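Bottles and flasks - gallery, page 4

Home > Galleries > Drinkware > Bottles

This page continues the bottle series. Entries cover the body, the cap and the joint between them, as these are the parts most often asked about when people want to match a spare. Capacities and finishes are listed in the main index under the Ravberg and Stavine headings. Last revised Jan 12, 2000 by Priya Calloway. The index now holds 483 entries, of which 189 have a cap note.

Terms used: "body" is the main cylinder; "band" is any line running round it; "rim" is the ring at the foot of the cap. Finish is recorded as matt, satin or gloss, judged by eye. Colour names follow the index and may differ from those on the maker's label.

Cap notes are by Gus Pennington. Corrections go to Yolanda Kincaid, with the entry number in the subject line. Entries without a number are held until July, when the index is next renumbered.

Entry 100 - Dark grey bottle, matt body, thin band round the upper part. Black ridged cap with a small metallic clasp; polished silver rim where cap and body meet.
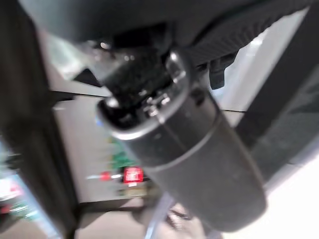

Should a bottle be stored with its cap screwed down tight?

Leave it loose or off. A closed bottle holds damp air and the seal picks up a smell. Wash the cap separately, dry the thread with a cloth and keep both parts on the same shelf. If the seal comes out, dry the groove as well before pressing it back in.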